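Finish and Repair: Yulan Shen on Tabletops That Last

Interview by Octavian Chiriac
28 March 2026

Yulan Shen has spent most of her working life on surfaces. She trained as a finisher at Galindo, moved to the contract furniture maker Vestine, and now runs a refinishing shop in Rivholm that takes in tables from cafes, libraries and private homes. The shop's job book stands at 2548 entries. Most of them, she says, are round tops.

"A round top has no end that people favor," she says. "Wear on a rectangular table sits where the chairs are. On a round one it spreads along the whole rim, and the owner notices late."

The rim is also where the grain causes trouble. With boards running straight across a circle, the edge alternates between long grain and end grain. End grain takes up more finish and more moisture, and it darkens faster. Shen seals it separately with a thinned first coat, lets it dry overnight, and only then coats the whole top.

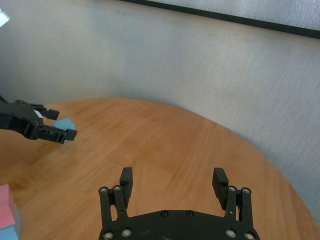

Choosing a finish

Shen sorts clients by what they will put up with. Oil is easy to patch but has to be renewed. Varnish holds up to standing water for longer, but a scratch through the film usually means sanding the full surface. "People ask for varnish and then describe the maintenance habits of someone who should have oil," she says. "I ask what they clean with. That settles it in most cases."

For varnish she applies two full coats after the sealer and sands between them with 200 grit paper, always along the grain. Cross-grain scratches may not show under shop lighting. They show near a window, at a low angle, after the table has been delivered.
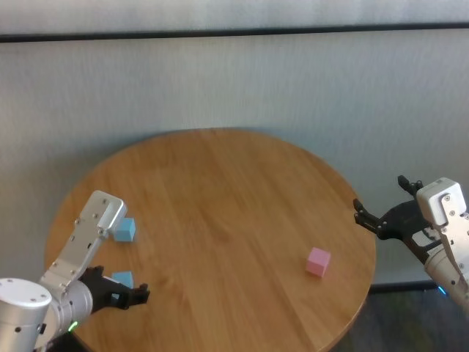

Photo: Talura

Movement is the other subject she returns to. A solid top expands across its width in humid months and shrinks in winter. At Vestine she saw tops screwed tight to their frames come back split along a glue line. She now uses slotted brackets and leaves the screws slightly short of tight.

"The fastener has to let the wood travel," she says. "If it can't travel it will open somewhere, and you don't get to pick the place."

She is less strict about color. Clear finishes on pale wood tend to turn warmer with age, and clients who bring in one leaf of a set often expect an exact match. She offers a test patch on the underside and asks them to look at it at home, in the evening — the light in her shop is colder than in most dining rooms. 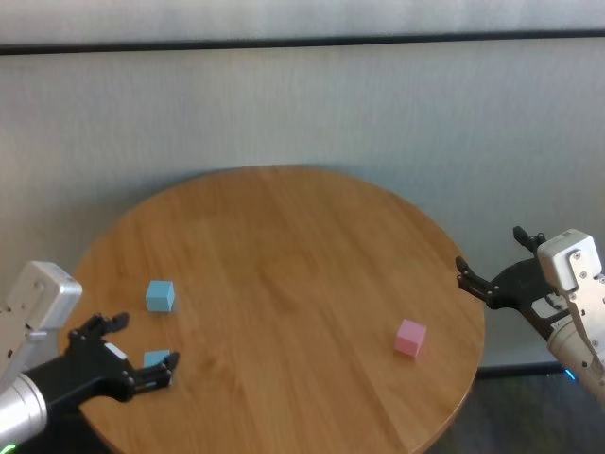

A match that holds under two kinds of light is good enough for her. Beyond that, she says, the cost climbs quickly and the new leaf will drift anyway as it ages.

The shop is booked through May. Shen is working on a set of library tables whose old wax has to come off before anything else will stick, and she expects the stripping to take longer than the finishing.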